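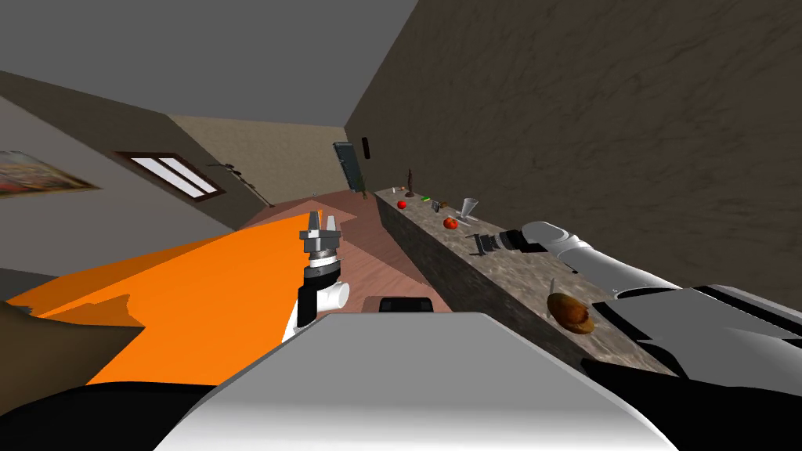
Simulated room with a window, a dark green door and a framed painting.

Pruvton downspout filter, 131 mm model: review after one wet season

Posted 27th January

The Pruvton is an inline filter for roof runoff. It goes into a vertical downspout, catches leaves and grit on a sloped screen, and passes the water on to a drain, a soakaway or a storage tank. I bought the larger of the two models to replace a basket filter that clogged every time the neighboring oaks dropped anything. It was installed in October and has been in service since.

Construction

The body is a two-part molded housing held together by four spring clips. The screen is stainless steel, set at a steep angle, and lifts out through a front hatch. Below it sits a settling cup with a threaded plug. Wall thickness is even and the hatch gasket seats cleanly. The plug is the weak part. Its thread is coarse and shallow, and it can be cross-threaded without much effort. I did it once with cold hands and had to back it out with pliers.

The instructions are one folded sheet. The exploded drawing shows the gasket on the wrong side of the hatch; follow the text, which has it right.

Installation

The inlet and outlet collars fit a 131 mm pipe. My downspout is slightly smaller, so I needed a reducer at each end. Pruvton does not supply these. The Hinano rubber reducers fit well and did not leak. I tried a Tekow rigid adapter first, and it left a gap on the outlet side that sealant closed only for a few weeks.

Cut the section out of the pipe with a fine-toothed saw and deburr both ends. A rough edge on the upper pipe will hold leaf stems, and then the blockage forms above the filter where you can't reach it. The supplied wall bracket is adequate for the empty unit. With a full settling cup and wet debris on the screen, the housing sagged 13 mm at the front, so I added a second bracket underneath.

Performance

The roof section feeding this pipe is small and steep. In steady rain the unit passes everything with no visible spill at the debris slot. In short, hard downpours some water rides over the screen and leaves with the leaves. I put a bucket under the slot during two storms and judged the loss acceptable for a garden tank. If you depend on the tank for most of your supply, you may feel differently.

Leaves clear themselves well when wet. Pine needles do not. They lodge lengthwise in the screen slots and have to be brushed out from behind. Fine shingle grit goes to the settling cup as intended, and the cup needed emptying twice over the period. Moss clumps drop out of the slot and land on whatever is below — in my case a paved path, which now needs sweeping.

The unit has been through several hard frosts with the plug removed. No cracks so far.

Compared with the Furtună

I have a Furtună first-flush diverter on the other side of the house. It does a different job, holding back the first dirty water and letting the rest through, but many people choose between the two. The Furtună gives clearer water. It also has to be drained after each rain, either by hand or through a drip valve that clogs. The Pruvton needs less attention and gives water fit for plants and outdoor washing. The two could be fitted in series if there is enough vertical pipe.

Part number for the replacement screen is 2685. It is sold separately from the gasket, which has to be ordered as part of a hatch kit.

Good: screen, hatch seal, wet leaf clearing.
Bad: plug thread, bracket, no reducers in the box.

Rating: 4 out of 5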